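Kulimetti Home Board > Guest Rooms and Hosting > Two baskets for the guest room, what goes where

Two baskets for the guest room, what goes where
hliew
Posts: 86

My wife's cousins are staying with us for most of May and I'm putting together baskets for their room. I have two matching wicker ones with low sides and loop handles. The plan is one for bath stuff and one for snacks and drinks, so they don't have to come looking for us at 11 at night to ask for a toothbrush or a soda.

I started laying it out on the table in the spare room. So far the left one has a mint green cup and a white bottle with a dark blue cap. The right one has the two cans, a small bottle, and the fruit. I still have the bath pouf, a L'Oréal Men Expert tube and a towel to find room for. I'm already unsure about it, so tell me what you'd move.

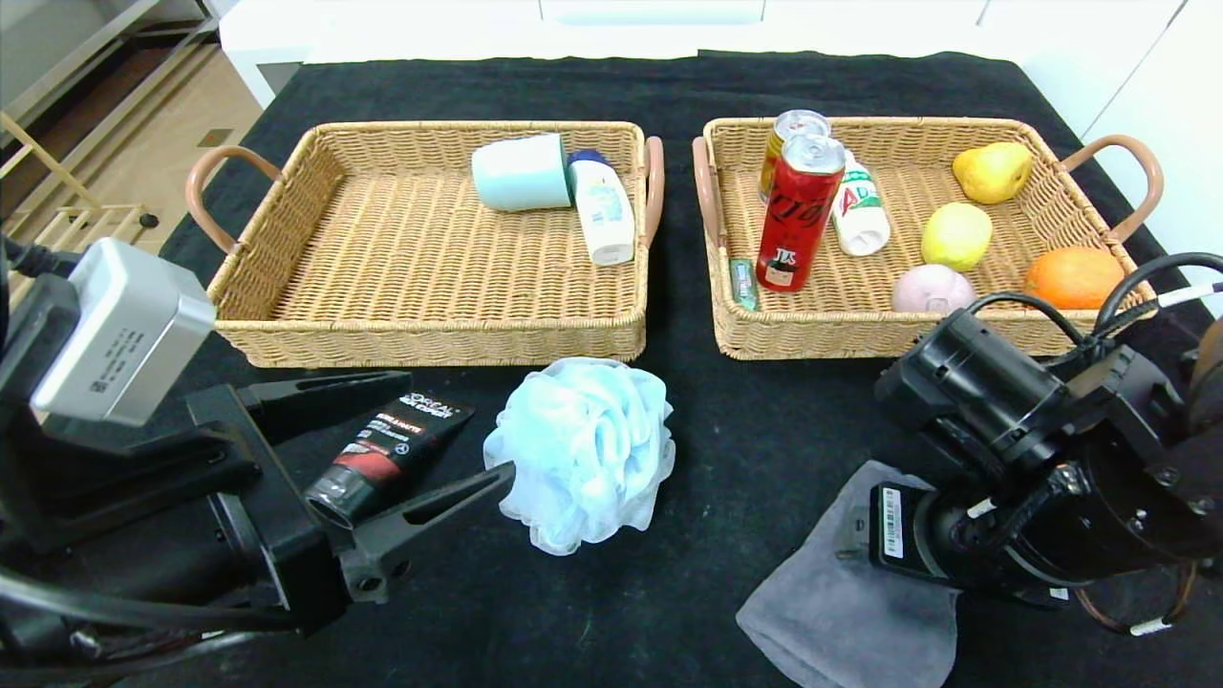 Re: Two baskets for the guest room, what goes where
zerrin_b
Posts: 2359

Is that a toothpaste tube in with the fruit? The green one along the side. If it is, it goes in the left basket.

Otherwise I think the split is right. I did one big basket for years and people would pick up the shampoo to get at the granola bars. Two is better.

I would take out half the fruit. A guest eats one piece, maybe two, and then the pear goes soft on the other ones. Put one orange and one pear in there and keep the rest in the kitchen.

Re: Two baskets for the guest room, what goes where
lozano_e
Posts: 40

Disagree on the fruit. A basket with one orange in it looks like you ran out. Leave it all in and swap things as they turn.

I'd worry more about the pouf. I wouldn't put one out for guests. Some people won't use a pouf if they can't tell whether it's new. A wrapped bar of soap and a plain washcloth will get used.

Re: Two baskets for the guest room, what goes where
hliew

Yes, the green tube is a toothpaste-like one. I put it on the wrong side, it's going over.

The pouf is new. I took the tag off, which I guess was a mistake. It's light blue and goes with the bathroom, and I bought it for them, so I'd like to keep it in. My problem is more the size of it. It's all ruffles and it springs back out when you press it down, and with sides this low I think it will end up sitting higher than the rim.
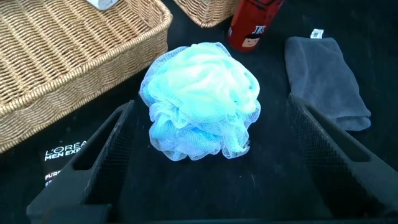 I could hang it in the shower, but then they'd think it was ours and leave it alone. Same thing happened with a back brush when my brother stayed.

Re: Two baskets for the guest room, what goes where
zerrin_b

Let it stick up. Put it in a back corner with the bottles lying in front of it and it won't roll out. Or tie a piece of ribbon on the loop with a card that says it's new and it's for them. I do that with slippers.

Re: Two baskets for the guest room, what goes where
Iker Sotomayor
Posts: 3000

I set up rooms at the Rallorness, a small guesthouse, so I do this a lot. A few things that work for us:

Heavy items go in first, against the handle ends. If they're in the middle the basket sags when somebody lifts it.

Bottles that can leak go in a zip bag or stand in the cup. Wicker soaks up shampoo and you will never get the smell out.

Cans stay upright if you can manage it.

Towels don't go in the basket. They take up the whole thing and cover what's under them. Fold them on the bed and put the basket next to them.

Re: Two baskets for the guest room, what goes where
hliew

Thanks Iker. I see what you mean about bath towels, but the one I have is a thin microfiber one, dark navy gray, and I was going to roll it up and stand it at one end of the basket. It's meant for hair. The label is on a corner and it keeps popping up at the top whichever way I fold it. 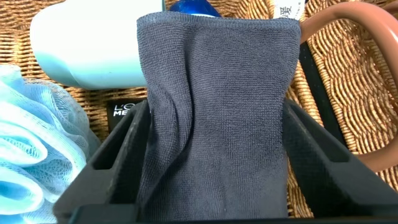
I tried folding it in thirds first and it looked neater but took up more of the basket. Rolled takes less space and they can pull it out without moving the bottles. I'm going with rolled unless somebody has a better idea.

Will do the zip bag for the white bottle.

Re: Two baskets for the guest room, what goes where
lozano_e

Cut the label off.

Re: Two baskets for the guest room, what goes where
zerrin_b

Don't cut it off, it's got the washing instructions on it. Fold so that corner goes to the inside, then roll from the opposite end. Takes two tries.

And I don't agree with Iker that towels never go in. For a guesthouse, sure. For family one small towel in the basket is fine.

Re: Two baskets for the guest room, what goes where
Iker Sotomayor

Small one is fine, yes. I was thinking of the big ones.

What are you doing with the table? Are the baskets staying on that black cloth?

Re: Two baskets for the guest room, what goes where
hliew

That was the idea. The table underneath is pretty beat up and I have the black cover already. Up close it isn't great though. It's got lint on it and some lighter patches and scuffs. 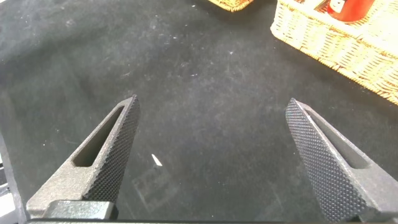 I've been over it with a lint roller once. The lint on it now is what I'd like gone before they get here, and I don't know if the patches will come out at all. The Vasico store near us has a tan runner that would be close to the baskets in color, so I may just get that and put the black one away.

Re: Two baskets for the guest room, what goes where
zerrin_b

Try a damp rubber glove before you spend money. Wipe in one direction. It picks up more than the roller does.

Re: Two baskets for the guest room, what goes where
lozano_e

Get the runner. Black shows everything, and they'll be eating snacks over it for most of a month.

Re: Two baskets for the guest room, what goes where
hliew

I'll try the glove tonight and see. Fruit stays in for now, sorry Zerrin. Does anybody put a list in the basket with the wifi password and that kind of thing, or is that too much like a hotel?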